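Speaker notes: Choosing paint colors for rental hallways
Havcombe Property Evening, March 14, 2026

Slide 1. Opening
Thank the hosts. Say the talk runs 25 minutes with questions at the end. Handout is on the back table.

Slide 2. Why hallways
Hallways get the most wear and the least thought. In the Jarkska building we repainted 46 apartments over two summers. Hall walls needed a second visit far more often than bedrooms. Scuffs sit between knee and shoulder height. Pause here and ask who has repainted a hall in the past year.

Slide 3. Mid-tone greens
Flat white shows every mark. Very dark colors show dust and chips. Sage is in between and works with most trim. 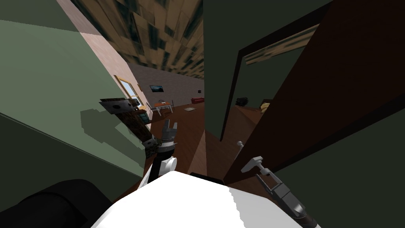 Sage-green wall with a soft gray shadow, simulated house interior.

Point out that a color changes when something blocks the light. Tell people to look at a sample card in the morning and again after dinner before they buy. Don't rush this slide.

Slide 4. Finish
Eggshell for walls, semi-gloss for trim and doors. Matte looks better on day one and worse by the first move-out. If someone asks about washable matte, say we tried it in one stairwell at Grodano and went back to eggshell.

Slide 5. Cost
Read the numbers slowly.
Paint and supplies per hall: $232
With labor: $986
Touch-up visit: $70
These are our own figures from last September. Prices will differ by town.

Slide 6. Where colors meet
Stop a color at an inside corner. Stopping at an outside corner leaves an edge that chips. Pink next to green is fine if both are muted. Wood doors can stay dark.
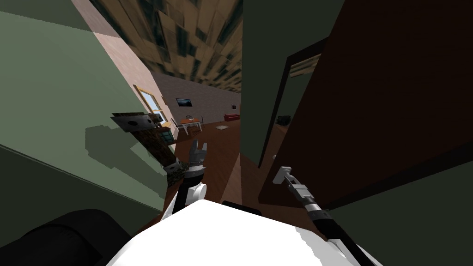
Azar Property Services
Maintenance Supervisor

Slide 7. Record keeping
Write the color name, finish and date inside the utility closet door. Keep one sealed quart per color. Label the lid and the side, as lids get swapped.

Slide 8. Questions
Likely ones: primer over old oil paint (yes, bonding primer), wallpaper (take it down first), who pays for scuffs (check the lease).
Skip slide 9 if short on time.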